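The Meeting That Could Have Been a Nap

My employer in Flondley has discovered the stand-up meeting, in which adults stand because sitting encourages talking. We talk anyway. Ours is meant to last two minutes and has never come in under 20 – Sevim Toprak from accounts has started wearing hiking shoes.

I like my coworkers. I'd like them more by email. The agenda in April had 93 items, two of them about the length of the agenda.

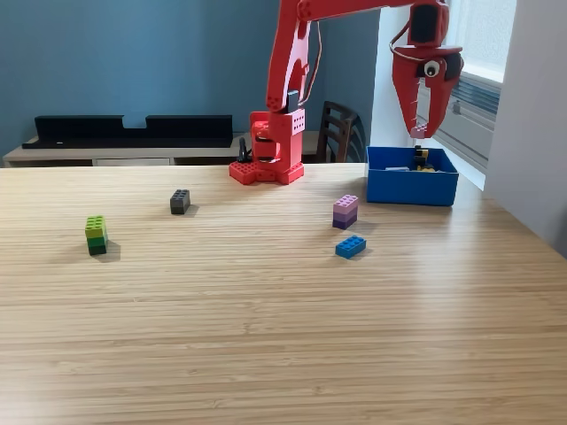 Bring back the chairs, then, and the bad coffee. A person in a comfortable seat can at least doze through item 40 with some dignity.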